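Does where you grew up matter that much for teen depression? (study methods question)

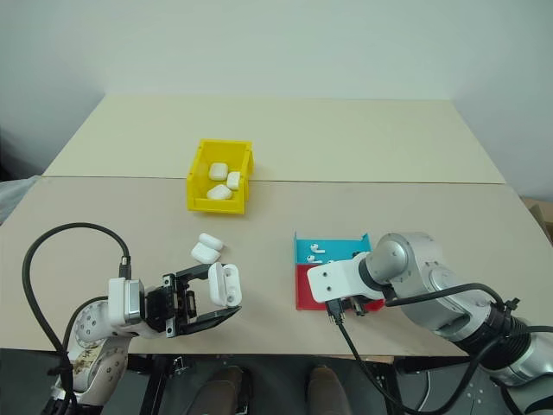 Earbud cases, yellow bin, two-tone tray.

marshlight_77
Okay so I'm in my second year of a sociology program and I'm stuck on something my reading group keeps going in circles over. We're looking at the Ordale school survey, 597 kids ages 13 to 17, and the finding everybody quotes is that kids who live in rougher neighborhoods report more depressive symptoms. Fine. But once the authors put family conflict and friend stuff into the model, the neighborhood effect shrinks to almost nothing. Half my group says that means neighborhood doesn't matter. I think that's wrong but I can't explain why without waving my hands. Help?

tallgrass
Your gut is right. If a bad block makes parents more stressed, and stressed parents fight more, and the fighting makes the kid miserable, then the neighborhood did that. You put the fighting in the model and it soaks up the credit. People call it overcontrol. Any intro mediation chapter will walk you through it.

porchswing_dee
Sort of agree, but it could run the other way too. Families with a lot of conflict might end up in worse neighborhoods (divorce, lost job, cheaper apartment). Then family conflict comes first and you SHOULD control for it. One survey at one point in time can't tell you which.

marshlight_77
Oh that's a good point. It is just the one wave. They asked everything in the same class period in October.

tallgrass
Sure, but we have plenty of other reasons to think neighborhoods do something to kids. You don't start from zero with each data set.

oldbrickroad
I worked in juvenile probation for a long time before I retired, so take this as coming from the field and not from a stats person. I could have told you which streets my kids would come from before I opened the folder. I could also have told you which of those streets had officers parked on them every night. When your survey says "delinquency," is that what the kid says he did, or what he got caught for? Those are very different things and I've watched people mix them up in meetings for years.

marshlight_77
They have both! Self-report and then a "sanctions" item — suspended, arrested, sent to court, that kind of thing. The sanctions gap between groups is way bigger than the self-report gap.

oldbrickroad
Well there's your paper.

quietcorner
Can I push back a little on the whole thread? I grew up in Brorkthorpe, in the part people drive around. I was not a depressed kid. Most of my friends weren't either. We had cousins on every corner and somebody's grandma watching from the window. I get tired of reading that where I'm from is a "risk factor."

tallgrass
Nobody's saying every kid there is depressed, it's an average.

quietcorner
I know what an average is. I'm saying the survey asks about broken windows and gunshots and never asks who fed you when your mom was on nights. If you only measure the bad stuff you only find the bad stuff.

porchswing_dee
I'm with quietcorner on this. There's a five-item neighbor support scale people use, and it's short enough that there's no excuse for leaving it off. When I helped on a project in Dadinora we had it in and it changed how we wrote the whole thing up. Kids with high exposure to violence and high support looked a lot more like the low exposure kids than I expected.

tallgrass
How many kids though?

porchswing_dee
200. So yes, small, I wouldn't bet the house on it.

tallgrass
That's my problem with it. Interactions need a ton of people. I wouldn't believe a buffering effect under 2000.

porchswing_dee
Then you'd throw out most of what's been published on this!

tallgrass
Kind of would, yeah.

marshlight_77
Ha, okay, back to me for a second. The other thing my professor brought up is desensitization. The idea being that kids who see the most violence might report LESS depression than kids in the middle, like they've gone numb to it. So should I be testing for a curve?

tallgrass
Add a squared term and plot it. Please plot it. Don't just report the p value. Those curves are often three kids at the far end pulling the line down.

oldbrickroad
I'd be careful with the word numb. I had boys who'd check "never" on every sadness question and then couldn't sleep with the light off. They weren't numb, they just weren't going to tell a clipboard. Ask about sleep and temper and stomachaches and you'll get a different answer.

quietcorner
^ this. My brother to a T.

porchswing_dee
Does the survey have any physical symptom items? If so you could run the same curve on those and see if it bends in the same place. If depression drops at the top and the stomachaches keep climbing, I'd read that as kids not saying it.

marshlight_77
There's a headache one and a trouble sleeping one, I think. I'd have to go back to the codebook. Somebody in my group also wants to bring in the Subramaniam scale for exposure to violence but I can't find how it's scored. Do you sum it, or weight seen vs. heard about vs. happened to you?

tallgrass
I've seen it both ways. I'd keep them separate. Hearing about a fight and being in one aren't the same thing.

porchswing_dee
Disagree, they're so correlated you'll get junk if you put all three in together. Sum it first, then split it as a check.

marshlight_77
I'll try both and post the plots when I have them, probably after midterms. And I'm looking for the support scale tonight. quietcorner, if you remember what kinds of questions you wish they'd asked, I'd love to hear it.

quietcorner
Who had a key to your house that didn't live there. Start with that one.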